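4.2 Incident reports from the Ritmont trail network

Draft section, January 2026. Reports were pulled from the Ritmont patrol log, mountain bike entries only. 3,412 entries in all, of which 179 involved a rider needing transport off the hill. Hikers and e-bike rentals left out (separate form, different fields).

Most transports came from the lower third of the descents, not the steep upper part. Same pattern as in the Drivlow survey. Riders tired by then, brakes hot, surface changes from rock to loose gravel with little warning. Speed at the time of the fall was mostly self-reported so we don't lean on it.

Altitude is harder. Trailheads above 1,000 meters had longer waits for help, but those are also the trails with one access road, and we could not seperate the two. Group size was noted in most entries. Riders out alone waited longest, as expected. Helmet use was high across the board and too even to test.

Weather field was left blank a lot. Where filled in, wet ground shows up less than we thought it would. Could be fewer riders out on those days, no trail counts to check against.

Two coders read each transport entry. They disagreed on 16, mostly over whether a collision with another rider or a swerve to avoid one should count as the same thing. We kept them apart, following the Baldursdóttir scheme. 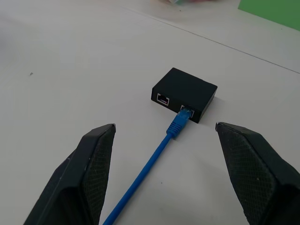
Figure 3. Black two-port box with blue Ethernet cable plugged in.

Remaining entries were coded once only. Injury type follows the Pretirov list, with wrist and collarbone kept as there own groups, head injuries split by whether the rider was able to walk out. Pre-existing injuries were ignored unless the patroller wrote them down. Time to hospital is taken from the first call, so any delay before the call is missing from the numbers. Section 4.3 goes into that.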